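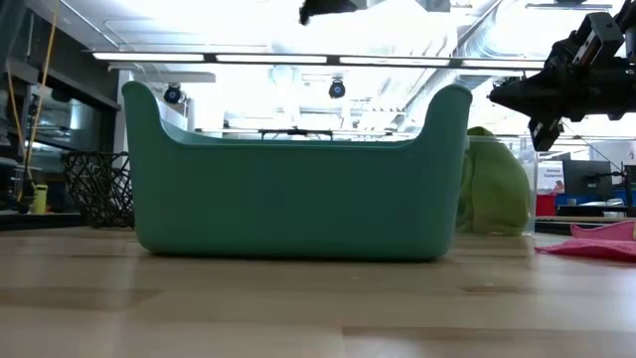 Bench 2, storage and cloths — October 2021

Started on the bins again. The teal one is the favorite so far, mostly on account of the handles, which come up at the two ends like ears and leave the long side dipping in the middle. You can reach in over the dip without scraping your wrist. Britta says it looks like a hippo surfacing. I have written "hippo" on the masking tape underneath and it will now be called that forever, including in the report.

The clear container stays as the comparison. Its one great advantage is that you can see what is in it. Its one great drawback is the same. The lime cloth went in crumpled and looks every bit as crumpled through the wall, with a bit poking up over the rim for good measure. In the hippo it would have passed for tidy.

Pink cloth: still living on the end of the table. I folded it partway and then the phone went. Somebody from Lammers wanted to know if we'd had the delivery. We had not had the delivery.

Notes on folding

Tried thirds, then quarters, then the method Margarida learned from her aunt, where you roll the thing and tuck the end in. Rolled cloths stand up on their own in the teal bin and fall over in the clear one. I don't have a theory. Quarters stack best but the bottom one never gets used, so whatever is down there has been clean since June.

Cloths stuffed in by hand with no folding at all: fastest by a long way, and what everybody will do by the second week whatever the label says. I would like the bin to be chosen with that in mind. A low front helps, as you can drop things in from where you're standing and they mostly land.

Table

The new top is handsome and shows everything. Overhead lights come off the finish in long streaks, so reading a pencil mark on the wood means putting your head down sideways like a pool player. Use tape for marks. Blue tape, please. The beige tape matches the wood strips so well that I lost my own start line and had to measure it again, 40 cm in from the edge. Do not wipe the top with the Mesoris cleaner, it leaves a film and then we are back to polishing for an afternoon.

Labels

Pamport sent 500 adhesive labels when I asked for a sheet. They stick to the clear container and to my sleeve. On the teal plastic, being matte, they curl at the corners overnight. Britta suggests tie-on tags through a hole in the handle. I am not drilling a hole in the hippo.

To do

Ask Istar if they do the same bin with a lid. If yes, order 4.
Sort the cloths by job. Color is no use as a code, we already have three opinions on what green means.
Finish folding the pink one.
Find out who has the good scissors — Margarida, I am looking at your drawer.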